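Conservación de la flor seca en casa: recipientes, humedad y olor

La flor de cannabis pierde calidad por cuatro vías: luz, calor, oxígeno y humedad mal regulada. El recipiente influye en todas menos en el calor, que depende de dónde se guarde.

Secado previo. Colgar las ramas a oscuras, con ventilación indirecta, durante 8 días. El tallo fino debe partirse con un chasquido. Si se dobla, se prolonga el secado un día y se repite la prueba.

Envasado. Tarro de vidrio de 800 ml con junta de goma, lleno hasta tres cuartas partes. Un tarro de ese tamaño admite más de 40 gramos de flor densa, algo menos si la variedad es esponjosa. No comprimir los cogollos: los tricomas se desprenden y quedan pegados al vidrio.

Apertura. Una vez al día la primera semana, cinco minutos; después, dos veces por semana. El olor a amoníaco indica exceso de humedad: vaciar el tarro y extender la flor sobre papel hasta el día siguiente.

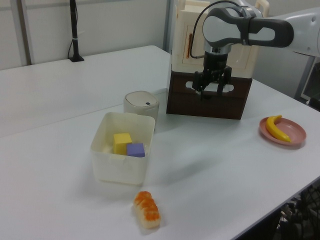

Kazimiera Żak: En mi caso las juntas de los tarros Trovmont retenían el olor de la cosecha anterior incluso después de hervirlas. Ahora las cambio cada temporada y guardo las nuevas aparte, sin talco.

El cambio de juntas es razonable. El vidrio se limpia con alcohol isopropílico, se aclara y se deja secar boca abajo una noche entera.

Sobres reguladores. Los Skarodia de dos vías funcionan bien en tarro y mal en bolsa, donde el cierre suele ser insuficiente. Un sobre por tarro. Se sustituye cuando el gel se nota rígido al tacto.

Ubicación. Armario interior, lejos del horno y de la caldera. El frigorífico no conviene: cada apertura de la puerta provoca condensación – y con ella, moho. Congelar solo material destinado a extracción.
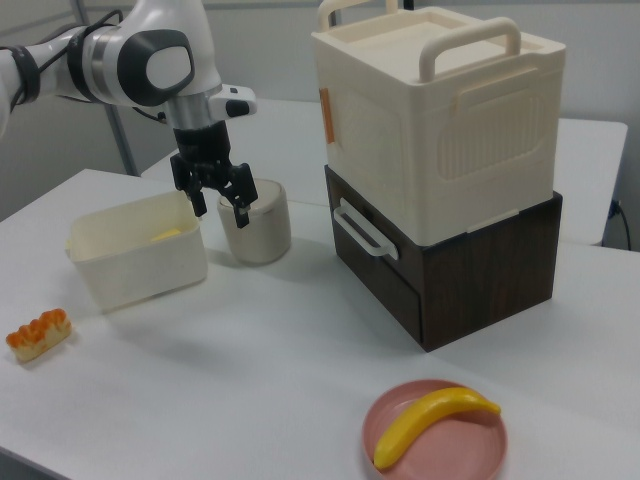 Taza de cerámica y caja de plástico en tonos crema.

Etiquetado. Variedad, mes de corte y peso neto, a lápiz sobre cinta de papel. La tinta de rotulador se borra con el alcohol de limpieza. Cerrar con llave si hay menores o animales en la vivienda.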